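Notes from the Mellolia open day

Went up to Mellolia on May 9, 2023, for their open day. Quick writeup before I forget it all, typing this on the bus back so excuse the mess.

Got there late. Parking is up the hill behind the Gezer building, not where the flyer says. Sign-in sheet, sticker badge, paper cup of coffee. Good coffee. Tour groups of 25, which is too many for those hallways, and ours was the last one before lunch so everybody was hungry and a bit pushy.

Ingrid Ridgeway took us around. Fast walker, fast talker, knows every door code by heart. She started us in the fabric library, 354 swatches on rings, all sorted by weight and then by weave. You can touch them. I touched a lot of them. The brushed cottons are lovely, the linen blends less so, scratchy at the folds. Somebody asked about fading and got a very long answer about detergent. Skipped most of that, sorry.

Then the laundry room, which was the bit I came for. Clothes handling, basically. Mixed stuff, the kind of pile you get at home on a bad week: a sock, patterned cloth, plain cloth, all sizes. Nice butcher-block tabletop to work on, and I want one. Wire basket at the back of it, teal bin off to the side.

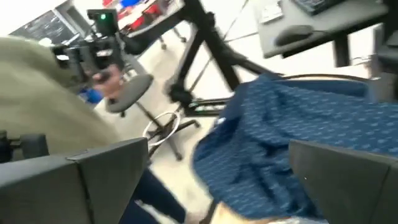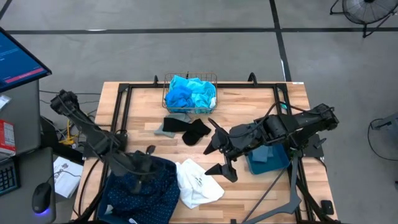 Ingrid's point was that small dense patterns are a pain to fold neatly becuase your eye loses the edge. Plain white shows every wrinkle but at least you can find the corners. Never thought about it but my own dotted shirts are always the worst ones in the drawer. She also has strong opinions on socks (flat, paired, never balled, the cuffs go slack). A man near me disagreed out loud and that ate up a few minutes. I'm with Ingrid.

I asked about baskets versus bins. Her answer: mesh for anything that might still be damp, solid plastic for things already sorted. Makes sense. Going to swap mine around at home, I've had it backward for years.

Lunch was 4 long tables in the yard, sandwiches, a huge bowl of pasta salad that ran out early. Sat with two people from Erudby who do hotel linens, they were mostly there to look at the swatches too. They told me flat sheets are easy and fitted sheets are a whole seperate department. Believe it.

Afternoon was the Zeltileo talk, their storage line. Drawer dividers, shelf inserts, a tall hamper with a lid that stays up by itself. Slides were hard to read from the back. The hamper is good. Price not on the handout, I asked, they said September. Ok.

Missed the dye room completely, our group ran over and they'd closed it up. Annoyed about that. If you go, do the dye room first and the talk last.

Bring: comfy shoes, a snack, a pen (they had one for the whole sign-in line). Restrooms are on the lower floor past the swatches. Gift table by the exit takes cards, I got a bundle of offcuts, mostly blues, no idea yet what I'll make.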